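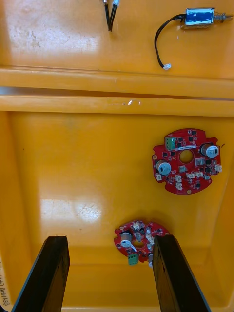
A small solenoid in the top part of a yellow-orange tray, its lead still attached.

Keeping Track of Small Parts

I have been fixing things at the kitchen table for longer than I've had a proper bench, and if I could go back and give my younger self one piece of advice it would be to buy a tray with a lip before buying another screwdriver. A screw that rolls off a flat table will find the heating vent every time, and I have fished in ours with a magnet on a string more often than I'd like to say!

Any tray will do as long as it has sides. I like a bright color, because dark screws and black wires show up so well against it, and I like one with a divider -- parts that came off go on one side, and parts going back on go on the other. Scuffs don't matter a bit. Wipe it out with a drop of dish soap now and then, and let it dry all the way before anything metal goes in.

Lay screws down in the order you took them out, left to right, like reading. If there are more than 42 of them (my mother's old sewing machine, last December) a muffin tin is better, with a scrap of masking tape on each cup saying where they came from. "Back, long" is plenty. You'll know what you meant, at least for a week or so.

If a part has a wire on it, leave the plug on and don't wind the wire tight around the part. A loose loop is kinder to it. My neighbor Eluned Eynon folds hers into paper coffee filters and writes on the outside in pencil, and I've taken that up too, as a pack of 200 lasts just about forever.

For jobs that have to wait, slide everything into a zip bag, squeeze the air out, and tape the bag to the thing it belongs to. Don't put it in a drawer. I have a drawer, and there are springs in it from the 1990s.

Egg cartons are fine for buttons and beads, but I gave up on them for anything oily, and the lids never stay shut anyway. Baby food jars are lovely if you can still get the glass ones.

Next time: getting old labels off jars without scratching them.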